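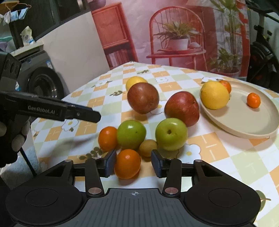

Fig. 1. Frutas sobre toalha aos quadrados.

Natureza-morta e cor: apontamentos da aula 5
Curso livre de desenho e pintura, oficina Clullis
Versão de 11 de dezembro de 2024

Estes apontamentos acompanham a aula e não a substituem. Escrevo em português, que não é a minha primeira língua, e peço que me avisem se alguma frase ficar pouco clara.

1. O tema de hoje

Trabalhamos com fruta comum em cima de uma mesa. O grupo da Fig. 1 tem duas laranjas, dois frutos verdes, dois maiores avermelhados e um pequeno, oval, de um castanho amarelado. Para nós não é importante saber o nome exato de cada fruto. É importante saber qual cor está ao lado de qual cor, e o que acontece na fronteira entre as duas.

2. Dentro da mesma cor

O principiante usa um só laranja para as duas laranjas. Comparem: a de trás, à esquerda, é ligeiramente mais escura. Nos verdes a diferença é maior, o da direita é mais pálido e puxa para o amarelo. Nos vermelhos, um vai para o castanho e o outro é mais profundo, com pintas claras muito finas e uma mancha entre o verde e o castanho.

Antes de pintar, preparem na paleta duas misturas para cada família de cor. Não usem preto para escurecer o laranja. Uma ponta de azul, ou de terra de Siena queimada, chega.

3. Brilho e pele

A laranja da frente é lustrosa e tem um reflexo pequeno e vivo na parte de cima. O verde mais brilhante tem um reflexo branco perto do topo. Já o fruto oval tem a pele baça. Se lhe puserem um ponto branco, fica de porcelana.

O reflexo pinta-se no fim, com pouca tinta e de uma só vez. Quem trabalha em aguarela deve reservar o branco do papel desde o início. Recomendo o papel Bruvel de grão fino, que aguenta bem as correções. O papel Herkadov também serve, mas ondula quando leva muita água.

4. Sombra e apoio

Por baixo da laranja da frente há uma sombra suave. É ela que pousa o fruto na mesa. Deve ter o bordo difuso e conservar alguma coisa da cor do tecido, por isso não a façam cinzenta por igual.

5. A toalha

O padrão tem quadrados brancos, verde-pálidos e laranja-claros, e por cima flores brancas do tipo margarida com raminhos de folhas verde-escuras. Alguns quadrados cor de laranja são atravessados por linhas brancas finas, tracejadas.

O perigo é pintar tudo com o mesmo cuidado. Sugiro esta ordem: primeiro a quadrícula, muito leve, a lápis; depois as manchas claras; as folhas escuras só perto da fruta. As linhas tracejadas podem ficar de fora.

Reparem também que a toalha repete, em tom mais fraco, o verde e o laranja da fruta. O vermelho não tem eco no tecido e por isso pesa mais na composição.

6. Exercício 3

a) Esboço de 20 minutos, só contornos e sobreposições. Marcar com atenção o vermelho mais profundo, que tem a parte de baixo meio escondida pelo fruto verde-pálido.
b) Estudo de cor de 25 minutos, sem desenho prévio, em formato pequeno.
c) Em casa, uma folha com os seis tons da secção 2 e o tom do fruto oval, cada um com a mistura escrita ao lado.

Quem faltou pode entregar em maio, com a pasta final. Leitura de apoio: Wu, capítulo sobre cores vizinhas.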